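Section 6. Recording a Demonstration by Remote Control: Drawer and Shoe Task

This section applies to the Pristeck two-arm bench station operated with Lavlow leader handles. Operators must complete Section 4 (Homing and Joint Limits) before recording. Questions on this section should be addressed to Cecilia Tsikata, Training Office, Honorwood site.

6.1 Preparing the station

1. Confirm that the enclosure is closed to foot traffic and that the stop button is within reach of the operator's seat.
2. Place the storage unit at an angle to the rail, with the drawer opening toward the right arm.
3. Check that both arm cables are tied to the upper links and have enough slack for full wrist travel.
4. Start the Kpodo recorder and select the task name from the list. Do not type a new task name.

CAUTION: Keep hands off the tabletop whenever the leader handles are enabled. The arms will follow any movement of the handles, including an accidental one.

6.2 Working the drawer

5. Enable both handles and bring the arms up slowly from the rest position.
6. Move the left arm to the upper part of the storage unit and hold it there.
7. Bring the right gripper level with the drawer handle. Close the gripper on the handle until resistance is felt, then stop squeezing.
8. Draw the drawer out in one continuous movement along its own line of travel. Do not pull toward the rail. 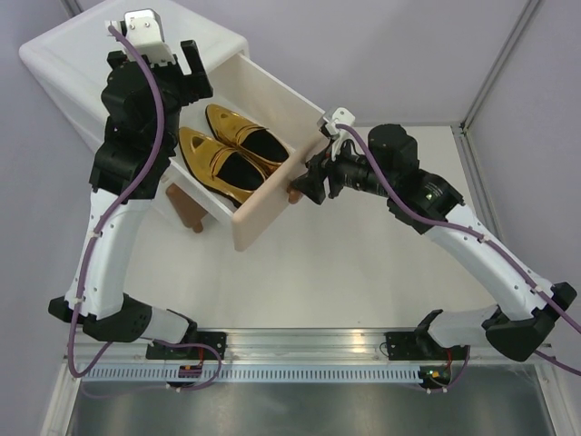
Figure 6-1. Right gripper on the handle, drawer partly open, shoes side by side in the tray.

NOTE: Pauses longer than two seconds are kept in the recording and will be learned along with the rest of the motion. If the operator needs to rest, the episode should be ended and discarded.

6.3 Using the wrist view

The operator's screen shows the wrist view beside the main view. The main view is intended for large movements. The wrist view should be used for the last part of any approach, when the arm itself may hide the handle or the shoe from the main camera.

9. Before closing on any object, check in the wrist view that the object lies between the two fingertips.
10. If a fingertip touches a neighboring object, open the gripper, back away, and approach again. A corrected approach may be kept if the object has not been displaced.
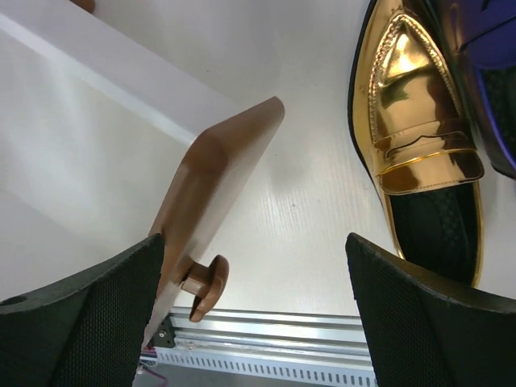
11. Handle shoes by the side or heel. Straps must not be used as a gripping point.
12. Return both arms to the rest position and press End Episode. The recorder adds the episode to the session count only after both arms have stopped.

6.4 Accepting or discarding an episode

Discard the episode if a shoe is dropped, if the storage unit shifts on the tabletop, or if the stop button is pressed at any point. Partial episodes are not to be joined together.

The target for this task is 3,000 accepted episodes. At the close of February, 2,191 had been accepted. No single operator should contribute over 600, so that the set includes a range of working styles.

NOTE: Polished surfaces may produce bright reflections in the wrist view. Adjust the enclosure lighting between episodes only, and record the change in the session log.

Revised 2019-03-23. Replaces all earlier printings of Section 6.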